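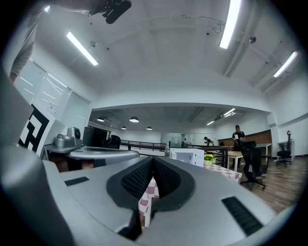
Do you need to know how to code to join a robotics club? You need to be willing to do the same small thing over and over and write down what went wrong. The code part you can pick up from whoever is sitting next to you, and half of our group wrote their first line of it after they joined.

I get some version of that question every time I bring up the club, so I figured I'd put it at the top this time. I've been going to the Kakstead robotics club since last winter and I still come home on Saturday evenings too wound up to eat dinner. It's so much fun! I came in knowing how to solder (badly) and how to make a spreadsheet, and the spreadsheet turned out to be the more useful of the two.

Our project this season is called Rolta. The idea is kitchen chores: picking up a cup, opening a door with a handle, moving a sponge from one side of a sink to the other. Stuff you do without thinking until you try to get a gripper to do it, and then suddenly you have opinions about cup handles. We show it by hand first. You hold the gripper, you do the chore slowly, the recording gets saved, and later somebody trains on the whole pile of recordings and we all stand there and watch what comes out.

We hit 1761 saved runs in August. I wanted to get a cake. Then we went through them properly and threw out a lot, and what we kept came to 1062. Most of the ones we dropped were started too early, so the first few seconds were just somebody getting a good grip and saying "wait, wait, is it on?" A few had a name nobody could make sense of, including a batch of mine named "cup new new 2." I've learned my lesson. We have a naming sheet now and I love it more than a person should love a naming sheet.

The thing I've gotten best at is slowing down. My early runs were terrible because I moved the way I move in my own kitchen, which is fast and with a lot of elbow. On the screen it looked like the cup was being mugged. One of the older members told me to pretend I was carrying soup, and that fixed most of it. Now I do the soup walk for everything, and my runs get kept far more often.

Grip pads! I could write a whole post on grip pads. We've been through foam, bare rubber, some shelf liner I cut up, and a textured kind, and every one of them behaves differently on a smooth plastic bottle. Foam was lovely for about a week and then it went flat in the middle and everything slid out sideways. Shelf liner was surprisingly good for something I bought for my silverware drawer. If you're building your own, cut spares before you start a long day, and keep them in a bag with the date on it.

Next up is the Brokow meet, and I can't wait. It's a small one for clubs like ours, where every team gets the same chores and the same time to do them. The scoring goes up to 800 points, and there's a bonus round where the judges move everything to new spots before you start. Last year's team (before my time) got 73 points in that bonus round and they still talk about it like it was the moon landing. This year we've been shuffling our setup between runs so it doesn't come as such a shock. Left a bit, right a bit, turn the cup around, go again.

We also got the Vasiliu handout, a set of practice chores that gets passed from club to club, and I've got my eye on the one with the drawer. You have to open it, put a spoon in and close it again. Sounds easy, right? I did it by hand at home last night, paying attention to what my fingers were doing, and I hooked, pulled, let go, nudged with a knuckle, and pushed it shut with my hip. The gripper doesn't have a hip. We'll have to come up with something.

If you live near Kakstead and any of this sounds like a good way to spend a day, come by on a Saturday. Doors open at 10 in the morning and it's fine to just sit and watch for an hour before you try anything. Wear shoes you can stand in. Bring lunch, and if you have an old mug with a weird handle that you don't mind losing, bring that too. I'll post again after Brokow with the score, whatever it is, and a longer write-up on pads for the three of you who asked.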